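Section 4: Fitting and Testing the Stepped Fingers

The Skelton gripper ships with flat fingers already mounted. The stepped fingers are packed separately in the accessory bag. Use them for soft or rounded objects that tend to roll out of a flat grip, such as rubber toys, foam balls and small bottles.

You need the hex key from the tool pouch and a clean, level work surface. Choose a matte mat if you can. Glossy tabletops reflect the work light and can confuse the wrist camera.

CAUTION: Switch off the arm at the base before you touch the fingers. The gripper can close without warning when power comes back.

4.1 Changing the fingers

1. Open the gripper fully from the control panel, then switch off the arm.
2. Remove the 2 screws from each flat finger. Keep them. The stepped fingers use the same screws.
3. Slide each flat finger off its metal carrier.
4. Hold the first stepped finger so that the steps face the center of the gripper. Line up the holes and start both screws by hand.
5. Tighten the screws until they stop, then give them a quarter turn more. Do not force them. The fingers are plastic and the holes will strip.
6. Repeat for the second finger.
7. Push the fingers together by hand. The steps should meet evenly from top to bottom. If one finger sits ahead of the other, loosen it and line it up again.

NOTE: A slightly rough surface is normal on new fingers and helps with grip. Do not sand it.

4.2 Setting the finger profile

1. Switch on the arm and wait for the steady green light.
2. On the control panel, go to Tools, then Fingers, and enter profile code 1173.
3. Set the closing force to 18. The scale runs from 0 to 100. This is a safe starting point for foam and soft rubber.
4. Press Home. The gripper opens and closes once to find its limits. Keep your hands clear.

If the panel shows "Profile mismatch," the arm still has the flat finger settings stored. Go to Tools, choose Reset, and enter the code again.

4.3 Test grip

Pick a soft object with a part that sticks out, and lay it flat on the work surface. Bring the arm in low and slow, with the fingertips on either side of the part you want to hold. Stop while there is still a small gap and check the position before you close.

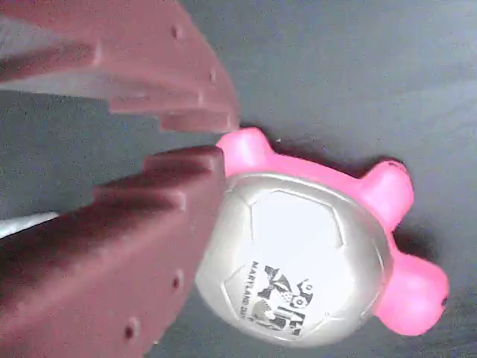 Figure 4-3. Stepped fingertips at the upper-left nub of a soft toy.

Close the gripper in single steps using the minus key. Watch the object as well as the force reading. If the object turns or slides, open the gripper, move the tips closer to the body and try again. If it bulges between the steps, lower the force by 2 and repeat.

Once the grip holds, lift the object a short way and wait a few seconds. Lower it until it touches the surface before you open the fingers — dropping it from even a small height can send a round object rolling.

CAUTION: Do not use the stepped fingers on glass or on anything with a sharp edge. Use the flat fingers with the rubber pads (see Section 5).

4.4 Care

Wipe the steps with a dry cloth after each session. Dust collects in the inner corners and weakens the grip. Check the screws once a week if the arm is in daily use. Replace both fingers as a pair if either one has a crack near a screw hole. Spare pairs can be ordered from Margaritis using the form at the back of this guide.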